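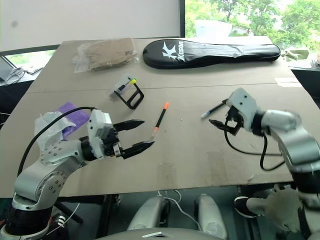 Students who work during the day have been asking for a later closing time for as long as the library has been in its present building, Kimutai Odera told the open meeting at which the new hours were presented, and many of them had given up expecting one. Odera added that the change would mean little if the last bus still left before the doors closed, and asked that the two matters be settled together.

The college will extend evening opening at the Çınar Library from the start of the fall semester. The building, including the ground floor reading room and the upper study floor, will remain open until 10 p.m. on every teaching day. Weekend hours are not affected. The service desk will close earlier than the building, as it does now, and returns made after that point will be checked in the following morning.

The decision follows a survey of students and staff carried out during the spring semester. The library received 426 completed responses, most of them from students enrolled in part-time or evening courses. Respondents were asked when they use the building, when they would like to use it, and what prevents them from doing so. Closing time was the reason given most often. Noise on the ground floor came second, followed by the difficulty of finding a seat near an outlet.

Şükran Akyol, head of library services, said the results had been consistent across departments. "We had assumed that demand for later hours would come mainly from nursing and education, where many students are on placement during the day," she said. "The same request came from business, from engineering and from the language programs. It was clear that this was a matter for the whole college."

The reading room and study floor together provide 198 seats. In past semesters the upper floor was closed before the rest of the building so that one member of staff could supervise the remaining readers. Under the new arrangement both floors will stay open to the end of the evening, and two members of staff will be on duty at all times. The positions will be filled first from existing part-time staff who have asked for additional hours. Any that remain will be advertised to enrolled students over the summer.

Group study rooms will continue to be reserved through Findo, the college's room reservation system. Reservations for the late evening will open at the same time as those for the rest of the day, and the current limit on consecutive reservations will remain in place. Students who do not arrive within the grace period will lose the room for that session. The library has received a number of complaints about rooms that are reserved and then left unoccupied, and staff have been asked to release such rooms promptly. A notice explaining the rule will be displayed beside each door.

The survey also invited written comments, and more than 20 of these concerned the heating on the upper floor. The heating schedule for the building was set when the floor closed in the late afternoon and has been adjusted only in part since then. Ozan Taşdemir, who manages the college's buildings, confirmed that the schedule will be rewritten before the new hours take effect. The windows on the Kendari Street side will also be resealed during the summer. That work had been planned for the following year and has been brought forward.

"People can put up with a cold room for half an hour," Taşdemir said. "They should not be asked to do it for a whole evening with a coat on." He said that the lighting in the rear stairwell, which switches off on a timer, would be changed to match the new closing time - a point raised by several respondents who had found themselves on the stairs in the dark.

Transportation was discussed at length at the open meeting. The last evening bus from the college stop currently leaves before the new closing time, and the walk from the library to the main road is not fully lit. The college has written to the bus operator to request a later departure on teaching days. No answer had been received when the meeting took place. In the meantime, the campus escort service will run until the building has been cleared, and it can be requested in person at the library entrance or by telephone. The parking lot behind the library will remain open, and the barrier will be left raised in the evening so that drivers do not need a staff card to leave.

Colm Tierney, who teaches in the evening program, welcomed the later hours but asked the library to look again at the loan period for course reserves. At present, reserve items may be borrowed for use in the building only and must be returned when the service desk closes. Students who come directly from an evening class will therefore find the building open but the reserve shelf out of reach. Akyol acknowledged the difficulty. She said the library would test a self-service shelf for the most requested titles, beginning with those assigned in first-year courses, and would report on losses and late returns at the end of the semester. Instructors who wish to have a title placed on the shelf should write to the library before the summer break.

Changes are also planned for the language collection, which has grown since the college began offering courses in Tetum. Materials for that course are at present divided between the department office and the library's general shelves. They will be brought together on the upper floor, next to the dictionaries, where they can be consulted throughout the evening. The collection is small, and the library would be glad to hear from anyone who is able to recommend or donate readers, grammars or recordings in good condition.

The extended hours have been approved for four semesters, after which they will be reviewed. Attendance will be recorded at the entrance each evening, as it is now, and the figures will be published on the library's web page at the end of each semester. The college has not set a minimum attendance that must be reached for the hours to continue. Hüsnü Karakaya, dean of students, said that the review would also take account of comments from evening students, whose numbers vary considerably between fall and spring.

"A quiet evening in the second week of the semester tells us very little," Karakaya said. "We would want to see a full cycle of examinations, and preferably more than one, before drawing any conclusion."

The café on the ground floor is run under a separate contract and will keep its present hours. The vending machines in the lobby will be available until the building closes. Covered drinks may be taken into the reading room, but food may not - this rule is unchanged and applies equally in the evening. Lockers may be used until closing time and should be emptied every night. Items left in them will be removed and held at the service desk.

Children accompanying a parent or guardian are admitted during all opening hours, including the new ones. Members of the public who hold a visitor card may also use the building in the evening, with the exception of the examination period, when entry after the service desk has closed is limited to students and staff of the college. Visitor cards already issued remain valid and do not need to be exchanged.

Questions about the new hours may be addressed to the library's service desk. Students who wish to apply for evening positions should watch for the announcement on the college job board.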